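How to Rebuild the Front Brake Caliper on an Older Road Bike (the motorcycle kind!)

Posted July 3, 2019 by Adel Lahlou
Filed under: Brakes, Garage Nights

Right, so the Brasmont ride is coming up in August and I've had a pile of messages from people dragging bikes out from under tarps. Good! Love it. The first thing I ask every one of them is what the front brake feels like, and the answer is usually "a bit spongy" or "it drags when I push it around". Both of those can mean a tired caliper, and a tired caliper is a really satisfying thing to fix at home.

I'm using my old 430 twin, a single-disc bike with a two-piston sliding caliper. Yours may be different, so get the workshop manual for your model and use its torque figures and fluid type, not mine. If you've never touched a brake before, have somebody who has look it over before you ride. Rania Lahlou (my sister, and a far better mechanic than me) still checks mine.

What you'll need

A seal kit for your exact caliper
Fresh brake fluid of the type stamped on the reservoir cap, sealed bottle
Red rubber grease
New crush washers for the banjo bolt
Brake cleaner, lint-free rags, an old toothbrush
A plastic or wooden pick
Clear hose and a jar for bleeding
A torque wrench you trust
Gloves and eye protection

Brake fluid eats paint. I lost a patch of tank on the Wedside project bike to one drip, so cover everything and keep a bucket of water handy for splashes.

Step 1. Loosen things while they're still on the bike

Put the bike on its centre stand. Crack the pad pins and the banjo bolt just a touch, then nip the banjo back up. They're so much easier to shift with the whole bike holding the caliper still for you.

Step 2. Get the pistons moving

Unbolt the caliper from the fork leg, leave the hose attached and take the pads out. Now squeeze the lever gently and watch the pistons creep out. If one comes and the other sulks, hold the eager one back with a thin bit of timber and keep pumping. Hydraulic pressure is your friend here — much kinder than pliers, which will chew up the piston faces. Keep your fingers out of the gap, and top up the reservoir as the level falls.

I don't use compressed air for this. Wanpen Inthanon swears by it and has a proper rig for it, but a piston can leave the bore like a shot and I like my thumbs.

Step 3. Strip it down

Once both pistons are nearly out, put a tray underneath, undo the banjo bolt and pull the pistons the rest of the way by hand. There are 4 seals in mine, a dust seal and a pressure seal for each bore. Hook them out with the plastic pick. Don't go in with a screwdriver, a scratched bore can mean a new caliper.

Step 4. Clean the grooves (the important one!)

Most dragging brakes I've seen came down to crud packed behind the seals. It's white and crusty and it sets like concrete. Scrape it, scrub it, spray it, then do it again. I spent about 2 hours on mine the first time and it was worth every minute. Look over the pistons too. A light stain will polish off, but pitting where the seal runs means replace it.

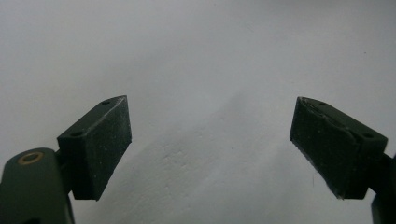 Green fingers, with a small brass-coloured ring in the one on the left.

Step 5. New seals, back together

Wet the pressure seals with fresh brake fluid and work them into the inner grooves with your fingertip. Check your manual for which way they face, as some are slightly tapered. Dust seals go in the outer grooves. Wet the pistons and push them in dead square with your thumbs. If one jams, stop, pull it out and start it again. Forcing it will nick the seal you just bought.

Slide pins get a clean and a smear of rubber grease, and so do their boots. Ordinary grease swells the rubber, so leave it on the shelf.

Step 6. Refit and bleed

Pads in, caliper on, new crush washers either side of the banjo, everything torqued to the book. Fill the reservoir, run your clear hose from the nipple into a jar with a little fluid in it, and bleed until there are no bubbles. Squeeze, open, close, release. Still soft? Tie the lever back to the bar overnight and bleed it again in the morning — it works a treat on stubborn bikes.

Before you ride

Pump the lever until it's firm, hold it hard and look for weeps at the banjo and nipple. Spin the wheel and make sure it turns freely. Then a slow roll down the driveway, and a few gentle stops somewhere quiet before you go anywhere near traffic.

Take your old fluid to the hazardous waste depot, please, and don't save the half bottle for next year.

Questions in the comments! Souad Chraibi has already asked about twin-disc setups, so I'll do those next, along with braided lines.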